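Ticket opened by: Davoud Amini, Clakham branch
Passed to: product pages desk, Lindon
Status: closed

**Problem as reported**

Product pages on the shop site are slow to load on the tablets at the Clakham counter. Staff say a page takes 15 seconds before the price shows. The same pages open quickly on the office computer. It started in January, after the spring stock was added.

**First checks**

- Restarted both tablets. No change.
- Moved one tablet next to the router. No change.
- Opened the Boltitz supplier portal on the same tablet. It loads at normal speed, so the connection looks fine.
- Cleared the browser history and stored files. The first page was slower, later ones the same as before.

Asked Davoud which pages are worst. He says anything under Kitchen and Baking. Garden pages are all right.

**Looking at the pages**

Went through the Baking section with the network panel open. The text arrives straight away. The price box is held back until the main picture has finished, and the main pictures in this section are very large. The upload tool is meant to shrink anything over 600 KB when it is saved, but the new items have gone through at full size.

Used the oval proofing basket page for testing, as it has a single picture and no size options. Took the page out of the menu while working on it so that customers would not land on it half done.
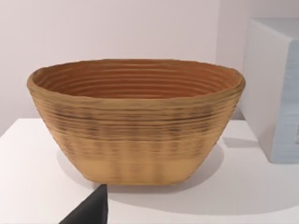

### Cause

The shrink step is switched on for each folder separately. When the Baking folder was renamed for the spring stock, the setting did not carry over to the new name. The Garden folder was never renamed and still has it on.

There is a second fault behind this. The price box should not wait for the picture at all. That comes from a change to the page template by Dehghan, who look after the site for us. Raised it with them separately. They agree it is wrong and will put it in their next update.

### Fix

1. Turned on the shrink setting for the Baking folder.
2. Ran the tool by hand over the 40 pictures already in it.
3. Cleared the site cache.
4. Put the test page back in the menu.

The first run stopped part of the way through with "file in use". One picture was open in the editor on another machine at Lindon. Closed it and ran the tool again, and it finished with no errors.

### Result

Davoud tried both tablets before opening time. The price now shows in 2 seconds on the test page and much the same on the rest of Baking. One bread tin page was still slow. Its picture had been linked from the Boltitz portal instead of uploaded, so the tool had skipped it. Uploaded a copy to our own folder and changed the link.

### Left to do

- Dehghan to send a date for the template update.
- Check the setting again if any other folder is renamed. Added a line to the stock notes.
- Davoud asked whether the counter tablets are due for replacement. Separate request, please raise it with purchasing.

Closed with Davoud's agreement. Reopen this ticket if the price box goes slow again before the template is changed.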